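Nyaga is a method for teaching a robot arm household pick-up tasks from wrist camera views alone. It was first described in March by the Prikisent group. The policy is trained on 277 demonstrations, with no fixed overhead camera. In tests on textiles and baskets it completed 88 of 100 trials -- the older Vemonon method managed 61. Most failures came at the grasp.

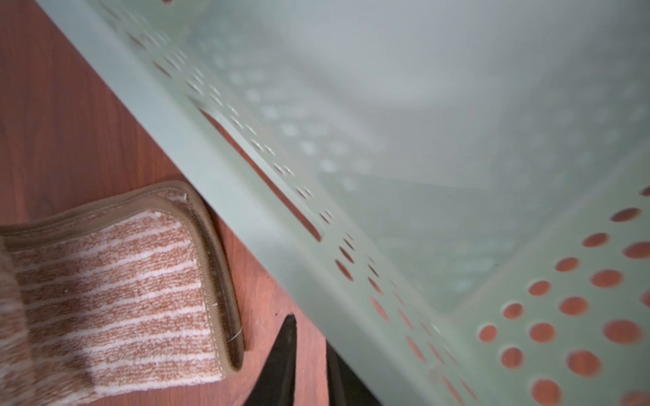

Vy Trương, contributing editor, robotics

Wrist view with a striped textile, a pale green plastic basket and the dark gripper between them. See also: Fasodura.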